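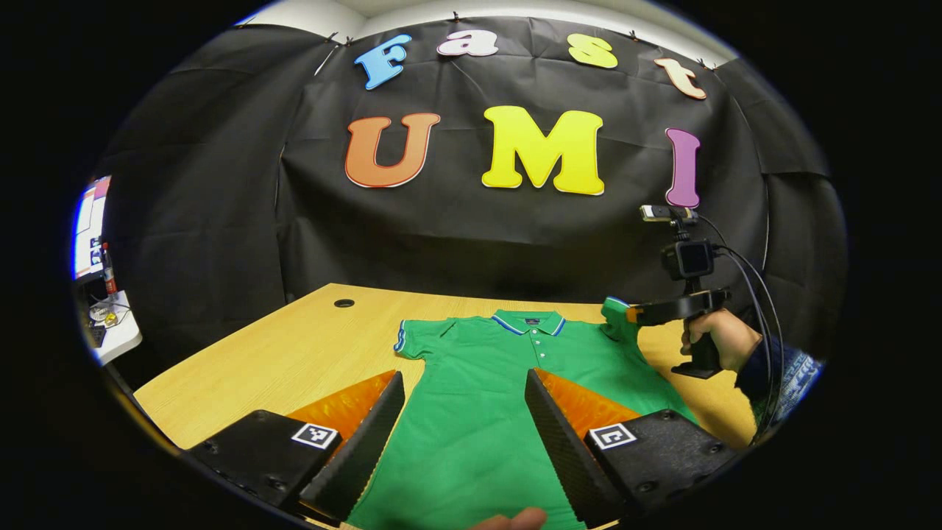
When does the folding cell go live at Prirkville?
Tuesday shifts first, both lines, then the rest of the week once packing are happy. Pumness follows in May if the Prirkville figures hold up. Dates are on the board by the goods-in door, check there before asking your team lead.

Am I losing my job?
No redundancies are planned from this. There are 69 of us on returns and folding over the two sites and the headcount for next year is the same. What does change is who stands where. Fewer people folding polos all shift, more on inspection, stain check, relabelling and rework. Agency cover at peak will probably drop, we're not going to pretend otherwise.

What will the arms fold?
Polos and plain tees to begin with. Short sleeve only. Shirts with stiff collars, anything with a hood, kids' sizes and all the knitwear stay with people for now.

Who shows them how?
We do. Folders from both sites have been doing the demonstration sessions with hand-held grippers, same fold we use on the line: sleeves in, body up, collar showing. The recordings go to Stellden, who do the training side and send it back to us to try.

Do I have to do demonstrations?
Voluntary. Sessions are 2 hours, paid at your normal rate plus the skills supplement, and you get your usual break on top. Put your name down with Nathalie Zacharias in the returns office. If your wrists are bad tell her first, the grippers get heavy after a while and we'd sooner swap you out early.

Does it film me?
The camera on the gripper looks at the garment and the table. Hands and sleeves get in, and sometimes a bit of whatever is behind. No sound is kept. Recordings are not used for performance, discipline or anything to do with your pick rate, that's written into the agreement and the union rep has a copy. Take your name badge off before you start.

How many folds do they need?
3,000 good ones for polos. A fold that goes wrong isn't wasted, just mark it and carry on, dont start again from the top.

How fast is it compared with us?
Slower. In the trial at Batista it did roughly 70 an hour on tees, which any of you would beat before first break. The point is that it can do the late run when we struggle to fill the shift.

Will our targets go up?
Not because of this. Targets for hand folding are frozen until the review. If the arm stops and you're asked to clear its backlog, log it under code R so it doesn't count against your numbers.

What if it jams or drops something?
Press the yellow pause at the end of the bench, wait for the light, then clear it. Don't reach in while it's moving, even for a sleeve. Maintenance only for anything past the bench guard.

I've got bad shoulders, can I move off folding now?
Ask. Inspection places are being filled first with people who have an occupational health note, then by length of service.

Is there training for the new roles?
Yes, one day off the line for cell minders and half a day for inspection. Paid. Pumness people can do theirs at Prirkville, travel is covered, keep the recipts.

Something not on here?
Returns office, or a note in the box by the lockers. Answers get added to this page.

Last updated December 4, 2018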